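Progress report to the Ornstead Workers' Support Fund
Grant: Advice and organising for laundry and care staff, Estholm
Prepared by Miłosz Wysocka, project worker
March 26, 2020

1. What we did in this period

The main work was with the night staff at the Bergmann care home and with the sorting staff at the Natex laundry. In the last report I wrote that trust was still low at Bergmann. It is better now. We have 89 people on the contact list, and 13 of them agreed to speak with other staff on their own shift. I held six meetings, four in the room above the library and two by telephone after the library closed its doors.

The petition on sick pay was given to the Bergmann management at the start of March. They sent a short answer, in which they say the matter is under review. The staff were not satisfied with this and have asked for a meeting with dates and names in writing. I am helping them to prepare the letter.

2. The dismissal case

One care assistant was sent home in the middle of her shift after she asked for gloves for her colleagues. She is a member of the union and her representative is dealing with the formal side. Our part is to collect statements from those who were present. I have five signed statements. Two more people would like to sign, but they are afraid for their hours, and I did not press them. The appeal hearing was moved once and we wait for a new date.

3. Changes because of the present situation

All visits to workplaces are stopped. I moved the advice hours to the telephone, every working evening. Most calls are about isolation, who pays for it, and what happens to people on agency contracts. Calls take roughly double the time of a normal visit, as many documents must be read aloud. The leaflet on sick pay is ready in English and Polish. The Romanian text is still with the translator.
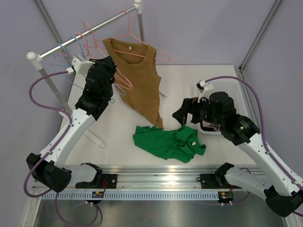
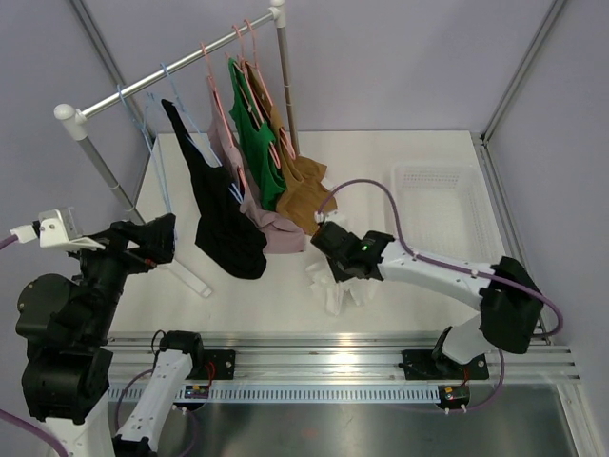

4. Money

Travel is underspent, and telephone and printing are over the plan. I ask for your permission to move the rest of the travel line to these two. The room hire for March was paid in advance and the library has promised to return one part of it. The receipts are in the envelope which I left at your Ornstead office.

5. Next steps

Until the next report I will finish the letter to Bergmann, complete the statements and start a small telephone group for the Natex staff. I would also like to know if the fund can accept the final report one month later than we agreed. Please answer by email, the office post is not collected now.

Related items
Sick pay leaflet for agency staff (English, Polish)
Estholm advice line: evening hours
Previous report: first meetings at Bergmann
How to write a witness statement
Ornstead Workers' Support Fund: notes for grant holders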